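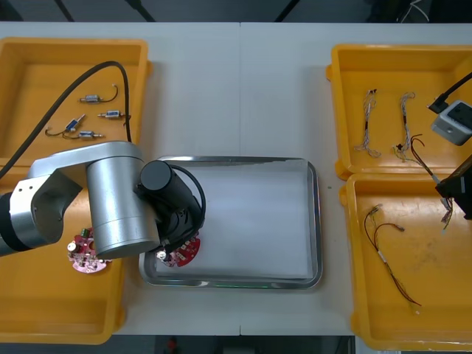 Progress report to the Treloar fund
2024-04-09
Prepared by Tamsin Cartwright, Brotard bench project

Dear Ngaio,

Thank you for your patience, and for the kind note after our last call! You asked whether a pair of arms could do the kitting that our people at Bidby find so tiresome, and my answer is a hopeful "partly."

Kitting, as you'll remember, means gathering one set of parts from the yellow bins into a lined steel tray, ready for the assembler. Circuit boards are the easy part of it (I'm so pleased to write that). Wires are still the hard part, as they bend and tangle and never lie the same way from one try to the next. We ran 50 trays this period, and 25 needed no help from a person.
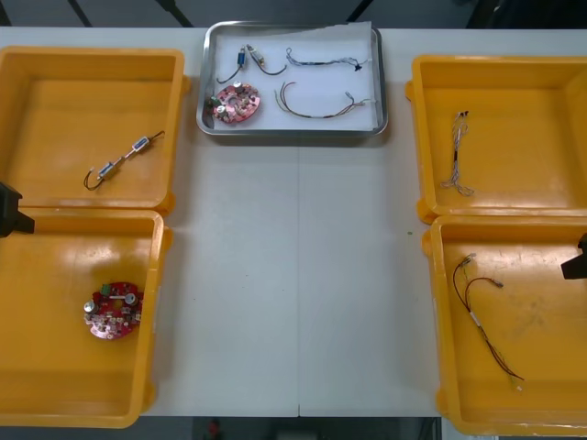
What comes next

We would like to spend the remaining 2,000 dollars on new fingertips, and on more practice with harnesses, the long ones especially. Prirham has offered us two more weeks of bench time, which is generous of them. I wouldn't promise you a machine that packs a whole shift's trays alone by October, but one that takes the boards off our hands seems well within reach.

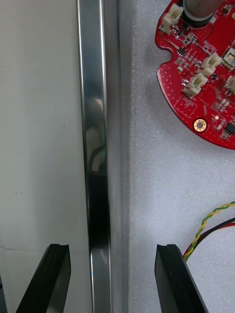
Gripper fingers on either side of a metal bar, with a red board and wiring to the right.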